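The Living Room Gallery – Remotes, Shelves and Other Small Stuff

You all wrote such nice things about the hallway gallery (over 200 comments, wow!) that I went straight on to the living room. It's the room we use the most and, let's face it, the one that gets messy the fastest. I spent most of September moving things from one surface to another before I settled on anything, so don't expect a showroom – this is how we live in here.

I'll start with remotes, because that's what everybody asks me about. My rule is that a remote gets one home and goes back there every night. I tried a fabric pocket on the arm of the couch (slid off), a lidded box (never opened it) and a drawer in the Tradov cabinet, and none of them lasted past a week. 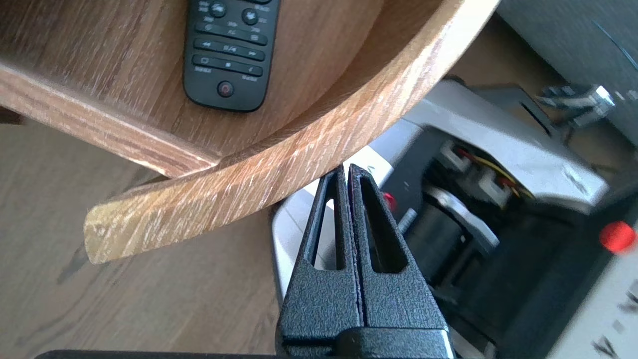

What finally stuck was an open spot with a raised edge, close enough to reach without getting up. I love a bit of wood grain in a room like ours, with so much gray in it, and I don't mind a few scuffs at all. Dark plastic shows up nicely against it too, so no more patting down the cushions when the movie is about to start!

A few more notes from the room, since you like the details:

Couch: the Sondport, 7 years old and still comfy. I wash the covers twice a year and air-dry them, or they shrink.

Rug: Wattimena, in the oatmeal color. It sheds like crazy for the first month and then calms down.

Floor lamp: Gorkar, bought secondhand. The shade came from a different lamp – I just liked it better.

Next up is the kitchen, and I've already started on the spice drawer. If you have a remote spot that works for you, leave it in the comments, I read every one.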